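The Long Table at Plernside

The first thing Magdolna Veres does when you come through her door is ask what you've eaten today, and the second thing she does is ignore your answer. By the time I had my coat off there was soup. There was bread, too, and a dish of pickled peppers I had been warned about by two separate people on the train, and while I was still blowing on my spoon she had gone back to the kitchen for something else I hadn't asked for and, I'm a little ashamed to say, finished.

I had come to Plernside to write about snacks. Not meals, which have plenty of writers already, but the small things people put out between them: the saucer of nuts, the tin that comes down from the top of the cupboard when the doorbell rings. My grandmother kept a tin like that, and I have wondered for most of my life who taught her to keep it and why we children always knew, without being told, that it wasn't for us.

Plernside turned out to be a good place to ask. The village has had a market since 1631, and for most of that time it sat at the end of a bad road, so anybody who arrived had been traveling all day and was hungry. People got into the habit of having something ready. The parish book for 1707 grumbles about a household that served a visiting clerk "dry rusk and little of it," and Attila Simon, who looks after the village archive and has read more of that book than is probably good for his eyes, can still show you where the house stood.

"They never lived it down," he told me, quite cheerfully. "The family moved to Rutau in the end. I don't say it was the rusk."

What goes on the table has changed, of course. Rusks gave way to seed biscuits, and seed biscuits to the salted twists that Hegyi, the bakery on the corner, still makes every morning before the school bus comes through. Szabolcs Hegedűs, who has run the ovens there for 40 years, bakes 400 twists a day in winter and more in June, when the cousins all come home. He thinks people are snobbish about anything in a wrapper. His own kitchen drawer is full of them, he said, and he opened it to prove it — wafers, sesame bars, little cheese things shaped like fish.
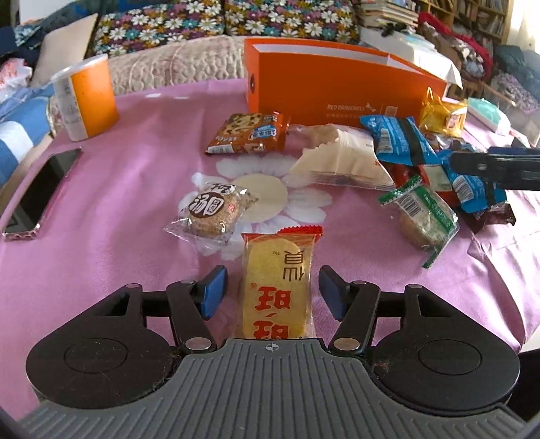 A single rice cracker in its clear packet, on a pink-purple tablecloth.

Wrapped snacks have their own manners, I've come to think. A plate of loose biscuits says help yourself, and then everyone sits there pretending not to count how many are left. A wrapped one can be refused politely, slipped into a pocket, or passed to a child under the table. Magdolna never lets a guest go home without two or three in a coat pocket, and I was on the train before I found mine.

Not everybody approves. Győző Szűcs, who lives across the lane from her and has eaten at her table most evenings since his wife died, holds that a snack you can hear being opened is no snack at all. He likes a slice of cold potato with salt, eaten standing up. Magdolna says he also likes the sesame bars, and that she knows exactly where they go.

We talked until the soup pot was empty and the windows had gone dark. I asked her at last about the tin, the one like my grandmother's, and whether she kept one. She looked at me as though I had asked if she kept a roof. It was blue, dented on one side, and lived on top of the cupboard behind a stack of newspapers. She had me lift it down, being the taller of us, and then she made me put it straight back again. It was for Thursday's card players' children, she said, and for the priest.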